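搬到北边第二个冬天，我终于把酸面包做顺了

二月是我这里最难熬的一个月。早上八点多天还是灰的，下午四点又暗下来，出门一趟要穿十分钟的衣服。去年这个时候我几乎每天都在沙发上刷手机，今年我给自己找了件事，就是把酸面包学会。

先说说为什么是酸面包。我在国内的时候不怎么吃面包，早饭是粥或者面条。搬过来以后，楼下超市的切片面包吃了三个月，口感像海绵，放一个星期不坏也不硬。后来隔壁的 Minttu Valtonen 送了半个她自己烤的黑麦面包，很沉，切开是湿的，酸味很冲，第一口我不太习惯，第二天早上抹了黄油再吃，就觉得对了。我去还她盘子的时候问怎么做，她从冰箱里拿出一个玻璃罐，挖了一勺糊状的东西装在果酱瓶里给我，说每天喂一次，别忘了就行。

我忘了。第一瓶酵种在窗台上放了六天没管，上面一层灰黑色的水，闻起来像指甲油。我当时以为死了，倒掉洗了瓶子，后来才知道那层水倒掉再喂几天多半能救回来。第二瓶是我自己从头养的，全麦粉加水，每天扔掉一半再补上。头三天冒泡很猛，我很高兴，第四天突然一点动静都没有。我上网查，说这是正常的，前面冒泡的是杂菌，要继续喂。于是我又喂了一个多星期，到第十二天它开始规律地涨落，早上喂，中午过后涨到最高，晚上塌下去。

养的过程里有一个问题是温度。我们这套房子的暖气是统一供的，客厅二十一度，厨房因为有一面外墙，只有十八度左右。我把瓶子放在冰箱顶上，那里稍微暖一点。也试过放在烤箱里只开灯，效果很好，但是有一次我忘了里面有东西，直接预热了烤箱。瓶子没裂，酵种熟了。从那以后我在冰箱里留一份备用的，两个星期拿出来喂一次。
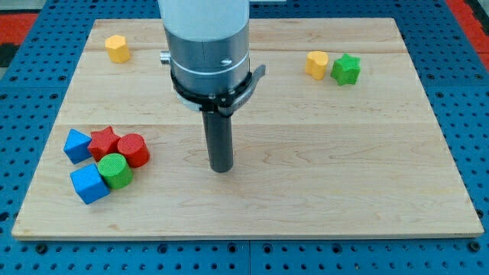 面粉我换过三种。最开始用的是超市最便宜的那种白面粉，袋子上没写蛋白质含量，揉出来软塌塌的，烤完像一张饼。后来换成 Furno 的高筋粉，贵一些，吸水多，面团明显有劲。再后来我在白面粉里掺两成黑麦，味道更接近 Minttu 那个，但是面团很粘手，整形的时候要多撒粉。现在固定的配方是这样：

面粉 500 克，其中 100 克黑麦，400 克高筋粉
水 360 克，常温
酵种 100 克，喂过之后涨到最高的时候用
盐 10 克

写出来很简单，我在水量上试了很久。网上很多人写八成水、八成五水，照片里的气孔大得能看穿。我照着做，面团摊在案板上像一滩粥，刮都刮不起来。Houda Benmoussa 看了我发给她的照片，只回了一句：你先把水减下来。她以前在 Hellwig 那家面包房上过两年早班，每天凌晨三点到店，对面团比我清楚得多。我减到七成二，面团就能成形了，气孔小一点，但切片抹东西不会漏，我反而更喜欢。

她还纠正了我另外一件事。我一直按时间来，食谱上说发酵四个小时，我就定闹钟四个小时。她说时间是给固定温度的厨房写的，我那个厨房十八度，四个小时根本不够，要看面团本身，涨了一半以上、表面鼓起来、晃盆的时候会抖，才算好。冬天我的面团经常要七个小时。我现在的做法是早上十点混合，中间拉伸折叠四次，每次隔半小时，然后就不管它，傍晚再整形，放冰箱过夜，第二天早上烤。冷藏这一步对我来说最有用，因为时间可以前后挪，八点烤或者十一点烤差别不大。

烤箱是另外一个问题。房东留下来的这台是 Zosell 的旧型号，旋钮上的数字磨掉了一半，我用温度计量过，拧到 230 度的位置，里面其实只有 205。前面几个面包颜色都很浅，皮是软的，我一直以为是配方不对。知道实际温度以后我直接拧到底，铸铁锅放进去预热四十五分钟，面团倒进去，盖着盖子烤二十五分钟，开盖再烤二十分钟。第一次这样烤出来，皮是深棕色的，放在架子上凉的时候一直有细小的噼啪声。我站在旁边听了一会儿。

铸铁锅是二手的，Bullness 的，五升，在一个转让群里买的，卖家住在城市另一头，我坐了一个小时的公交去拿，回来的时候抱着它站了半路。锅底有一块搪瓷掉了，不影响烤面包。新的我看过价钱，没舍得。买之前我也试过在烤箱底层放一盘热水来产生蒸汽，能用，但是每次开门一股热气扑到脸上，眼镜全白，不太安全。

割包我到现在也没割好。专门的刀片买了，角度也看过很多视频，真到了面团面前手还是会犹豫，一犹豫刀就被粘住，拉出一道毛边。Houda 说下手要快，像拉拉链那样。我知道要快，但是做不到。目前比较稳定的办法是面团从冰箱拿出来马上割，这时候表面凉而且硬，比较听话。割歪了也能吃。

再说成本。我算过一次，面粉、盐，加上烤箱的电费，一个面包比面包店的便宜一大截，但是比超市的切片面包贵。如果把锅、秤、发酵篮、刀片都算进去，恐怕要烤到明年冬天才能打平。所以我不会跟别人说自己烤面包省钱。它花时间倒是真的，虽然大部分时间是面团自己待着，人得在家附近，不能走远。对我这种冬天本来就不想出门的人，这不算缺点。

扔掉的那一半酵种我一开始很心疼。后来都存在一个盒子里，攒够了摊煎饼，加葱花、鸡蛋、一点盐，平底锅里两面煎黄。酸味很淡，口感比普通面糊脆。我先生不爱吃酸面包，嫌它硌牙，但是这个煎饼他能吃三张。也试过拿来发馒头，加一点碱中和，蒸出来颜色有点黄，有小时候我外婆家老面馒头的味道。她那时候在缸里留一块面头，下次掰碎了泡开接着用，从来没称过重量，也没有温度计。我打电话跟我妈讲我在养酵种，讲了半天，她说那不就是老面吗。是的，差不多就是老面。

昨天我拿了一个面包去还 Minttu 的人情。她切开看了看里面，按了按，说底下有一点没烤透，再多五分钟。然后她切了两片，我们站在她厨房里就着黄油吃完了。她问第一瓶酵种还在不在，我说早就死了，现在这个是后来自己养的。她又去冰箱里挖了一勺给我，这次我当天晚上就喂了。

现在冰箱里有两个瓶子，盖子上贴了胶布，一个写着“我”，一个写着“M”。下次打算把 M 的那瓶全用黑麦粉喂，做一个纯黑麦的。听说纯黑麦不用揉，倒进模子里就行，烤完还要放一整天才能切。模子我还没有，先问问转让群里有没有人出。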